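Sterncombe Home Automation
Home | Manuals | Set-up | Parts | Contact

Bench Unit Set-up Guide, Section 2: Kitchen tasks
March
By Debashish Kodikara

Read this section before you let the unit near any food or anything that heats up. The Skultent brochure promises "everyday kitchen help". I have been setting these units up at Trultdale long enough to advise you to expect less. A kitchen task here means one short job, on one table, with the items put where the program expects them. If you were hoping to come down to a made breakfast, keep your own toaster plugged in.

2.1 Before you start

1. Switch the unit on and wait until the joint lights turn green. Green means the joints are ready. It tells you nothing about whether the task will work.

2. Find the stop button and press it once to check that both arms hold still. Release it and restart from the main menu.

3. Lay the cloth flat and pull out any creases. A raised fold will catch a plate, and the arms don't notice.

4. Open both grippers fully from the hand panel. Close them on nothing and open them again.

Caution: Keep hands, sleeves and hair off the table while the arms are live. The arms are slow for most of a job and then, now and again, quick.

2.2 Laying out the toast task

5. Load program 46 and choose "Layout only". The arms will move to their waiting positions and stay there.

6. Put out the toaster, the plate and one slice of bread. Use the same make of bread each time if you can. A softer loaf gets squashed, and a thick slice may not go into the slot at all.

7. Run the power cord away from the working area. Don't plug it in yet.
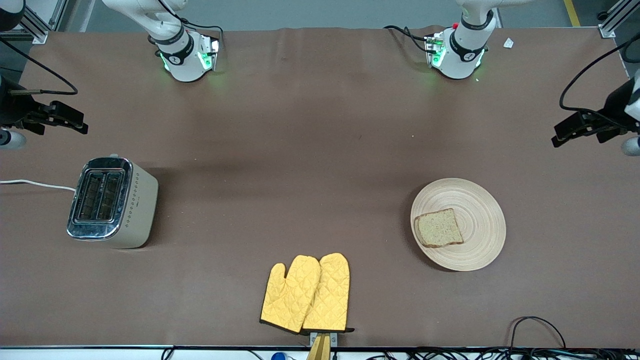 The toast task is the one people ask for first, and it is a fair test of whether these machines are ready for housework. I don't think they are. Consider how much a person has already done before the program begins: chosen the bread, cleared the table, fetched everything and set it down within reach. With the toaster on the left and the slice on its round wooden plate over on the right, the bread still has to cross the table and be turned on edge to meet a narrow slot. A child manages this half asleep. The unit needs good light, a slice that hasn't curled, and a fair bit of luck. The yellow oven mitts between them are for a separate exercise, covered in 2.4, and the toast program makes no use of them.

8. Step back and choose "Dry run". The arms will go through the whole job with the toaster off. Watch the point where the slice goes into the slot.

9. If the slice bends, drops or lands on top of the toaster, press stop, put everything back by hand and go to step 8. Do not nudge the bread into place while the arms are moving, however tempting it is.

10. After two clean dry runs in a row, plug in the toaster and run the task with heat. Stay in the room.

Caution: The unit cannot smell burning. You can.

Note: Crumbs build up in the gripper pads. Brush them out after each session with the arms switched off. Never use water.

2.3 If it goes wrong

Fault 1835 means the gripper closed and felt nothing. Usually the slice has slipped or was put down off its mark. Set it back and start again.

No fault shown, but no toast either: the unit thinks it has finished. It checks that its own movements are complete – it does not check your breakfast. The Bhatia add-on is meant to help with this and can take up to 2 minutes to decide. By then I have usually looked for myself.

If the same fault comes back after you have reset the layout, switch off at the wall and make a note of the step it stopped on. We will ask you for it.

2.4 Oven mitts: see next section.

Contact: Sterncombe set-up desk | Copyright Sterncombe | Back to top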